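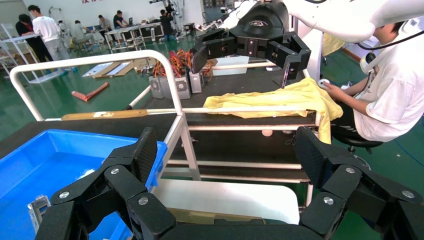

Short thread on a question I get every week: can a machine do the dull handling work in a shop or a house yet? Partial answer: some of it, slowly, if the work is laid out for it.

1/ I did parts handling and fixturing for 12 years before I moved to cell integration at Halliday. My bias is toward the bin. I want to know how the part gets out of the bin, what state it is in when it gets out, and who puts it right when it comes out wrong.

2/ People ask about cloth first, because they want the laundry done. Cloth has no fixed shape. Pick it up and it becomes a different shape. You can't store a grasp for a towel the way you can for a bolt.

3/ There has been real progress on folding. Most of what I've watched starts with the item already flat, or flat enough. Getting from a crumpled heap to a known corner is the part that eats the time. If a clip opens with a flat towel, look for the longer version.

4/ Sheet metal has the opposite problem. The shape never changes, but the parts interlock. A bracket with windows cut in it will hook a neighbor. Lift one, get two, and the second one drops somewhere between the bin and the fixture.

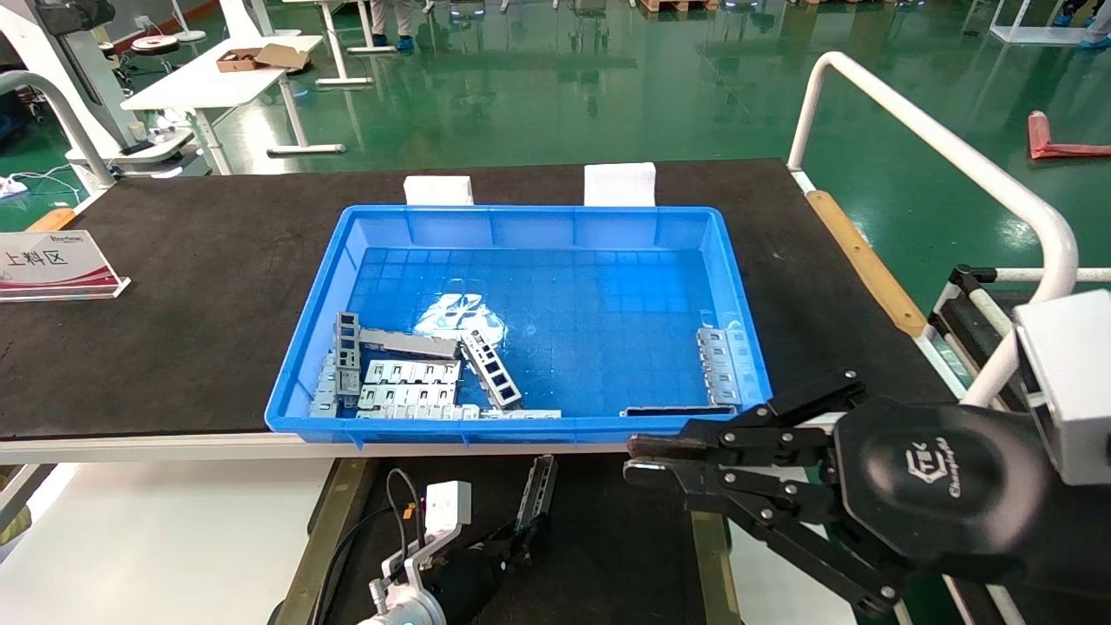
Mixed brackets in a bin at the loading area (上料区). One already in the left gripper.

5/ Why brackets are harder than they look: thin edges, large holes, shiny bin floor. Depth sensors dislike glare. Suction cups dislike slots. Parallel fingers cope with both, provided there's a free edge to grab and room beside it for the finger.

6/ The bin wall is half the problem. A part leaning on the wall gives you one good side. A person slides it toward the middle with a fingertip and doesn't notice doing it. A planner has to be told that pushing is allowed.

7/ Two arms help more than I expected. One holds while the other regrasps, so you don't need a perfect first pick. You do need to know how the part sits in the hand after the first pick, and with a slotted bracket that depends on which slot you look at.

8/ Numbers, from our own trial at Salongate last July. Not the setup in the photo. We ran 192 picks from a mixed bin of stamped parts. 40 needed a second attempt. 7 needed a person. Ermanno Pagano logged every one by hand and I trust his log.

9/ Those 7 are the whole business case. If a person has to stand next to the cell to clear 7 faults, that person could have been loading the parts. If the same person can cover several cells, the sums start to work. We had one cell.

10/ Cycle time: slower than a trained loader, by a margin I won't post because the customer would recognize it. It doesn't get tired in the afternoon. Neither does a vibratory feeder, and the feeder is cheaper if you only run one part.

11/ Which is the question I ask first now. How many part types, and how often do they change? One part forever: buy a feeder. A new mix every few days: this kind of arm is worth a trial. Darnel asked us for the second and then sent drawings for the first.

12/ Homes are the new-mix case taken to the limit. Every drawer is a bin of unlike parts, nothing is fixtured, and there is no technician down the hall. Cheuk-hei Tai keeps telling me the home will come before the small shop because people will put up with slow. Could be. They won't put up with a dropped plate.

13/ My rough ranking, easiest to hardest, for two arms with ordinary two-finger grippers: rigid parts on a tray, rigid parts loose in a bin, flat cloth, tangled parts in a bin, crumpled cloth, anything with a cable attached. I've moved the middle two back and forth all year.

14/ Someone will reply with the Stino demo. I've seen it. Good hand, nice motion. Parts were spaced out on a mat. Tip them in a box, shake it, run it again, and post the faults with the picks. I'll repost it gladly.

15/ If you're running a bin trial of your own, log three things per pick: attempts, whether a second part came along, and part pose at release. Most logs I get sent have success or fail and a timestamp. You can't fix anything from that.

16/ Replies are open. I'm mostly interested in how people deal with hooked parts. We've tried shaking the bin, and lifting a little, checking the weight and letting go. The second works better and costs more time per pick.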